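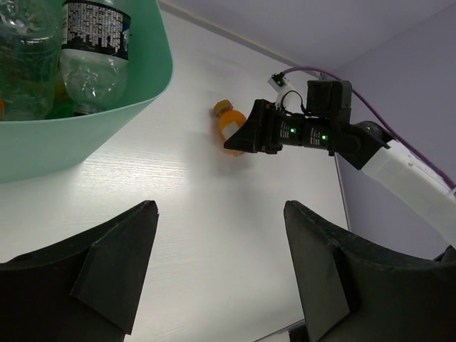 Fig. 7. Sorting bottles: bin on the left, one small orange bottle still on the table, second arm alongside it.

7. Teaching the bottle-sorting chore

By now you will have both arms of your Treneck set bolted down and talking to each other (section 6), and you will probably be itching to give them something useful to do. We suggest bottles. They are light, they don't mind being dropped, and most homes and workshops have more of them than they would like.

Before you begin, a word about what to expect. People often ask us whether machines can do the household chores yet, and our answer is: a few of them, slowly, on a tidy table, with somebody nearby. Picking up a bottle and putting it in a bin is within reach. Rinsing it, taking off the cap and deciding which recycling box it belongs in are still yours, I'm afraid. Randi Vik, who wrote the first edition of this guide, kept a log of her own trials at Keltanbridge: 1364 attempts, with crumpled bottles giving far more trouble than firm ones.

What you will need: a bin with a wide mouth, a handful of empty plastic bottles with their caps on, and a clear stretch of table.

1. Set the bin down where both grippers can reach over the rim. Run the reach check from the Clemeo menu and move the bin if either arm stops short.

2. Lay one bottle on its side, well clear of the bin. Leave a good finger's width all round it so that the jaws can come down on either side.

3. Check the cables. Each should hang in an easy curve with enough slack for the arm to turn fully both ways.

4. Choose Teach, then guide the arm gently by hand through the whole movement: approach, close, lift, carry, open. Take your time over it - hurried lessons make for hurried arms.

5. Repeat step 4 at least 24 times, turning the bottle to a new angle each time. For crumpled or see-through bottles, make it 56.

6. Press Run and stand where you can reach the stop button.

Note: Strong light on a pale tabletop can make clear plastic very hard for the cameras to pick out. If the arm keeps closing on thin air, draw a blind or turn down the lamp, and run step 5 again.

Note: A small bottle may roll when nudged. Let it come to rest before you press Run again.

CAUTION: Keep fingers out of the space between the jaws whenever the power is on, even if the arm seems to be resting.

CAUTION: Do not use glass, or any bottle with liquid left in it.

When the bin is full, press Pause and empty it yourself. Emptying the bin is not covered by this edition.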